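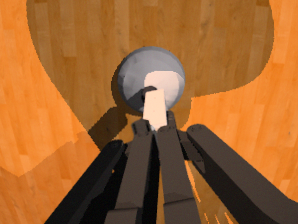
Shop > Pantry > Additives and Thickeners > Xanthan Gum

Mastia Xanthan Gum, 394 g pouch

February 26, 2020
By Aqeel Rana

We held off on carrying xanthan gum for a long time. Most of the pouches we were offered came with a page of health claims, and when we asked the sellers where those claims came from, we got a second page of health claims. Mastia sent us a spec sheet and a price. That got them a trial order, and the trial order sold, so it is now a regular item.

Xanthan gum is a thickener. It is made by letting a certain kind of bacteria feed on sugar, then drying what they produce and grinding it to a powder. It has been used in salad dressing, ice cream and bottled sauces for decades. If you eat packaged food in the US you have almost certainly eaten it.

What the pouch says, and what we think of it

"All natural." We would ignore this. It is a fermented product that is cleaned up in a factory. So is a lot of good food. The word tells you nothing about whether you want it in your gravy.

"Gluten free." This one matters to people, so we asked for paperwork. The sugar used to feed the bacteria can come from corn, soy, dairy or wheat, depending on the maker. Mastia says corn, and Bożena Baran, who does our buying, has the supplier letter on file. We'll send you a copy if you ask. If you have a corn allergy, talk to your doctor before using this or any other xanthan gum.

"Supports digestion." We asked Mastia to take this off the pouch. They have said the new print run in June will drop it. Xanthan gum is a fiber your body mostly doesn't break down, and a large amount can leave you gassy or send you to the bathroom. Whether you call that support is up to you.

Do not give it to infants, and do not use it to thicken formula or breast milk. For anyone with trouble swallowing, the person treating them should pick the thickener and the amount.

Using it

Start with less than the recipe says. Plenty of recipes online were copied from each other and call for enough to make glue. For a cup of dressing, an eighth of a teaspoon is usually plenty. Mix it into the oil first, or blend it in while the blender is running. Dumped straight into water it makes lumps, and they don't whisk out.

For bread without wheat flour, Benedito Portela in our test kitchen uses 2 teaspoons per loaf. He tried the same loaf with the Fumbridge brand we used to stock and could not tell the two apart – neither could the rest of us. Fumbridge costs more. If you already have some at home, finish it before buying this.

Details

Item number: 1334
Net weight: 394 g
Ingredients: xanthan gum
Keep closed, cool and dry. Use within 2 years of the pack date on the back seal.

The seal on the pouch is not great. A few customers have told us it pops open in the cupboard, and mine did too. Move the powder to a jar.

Orders ship from our Justport warehouse. Unopened pouches can be returned. Questions about allergens go to Bożena, everything else to the main desk.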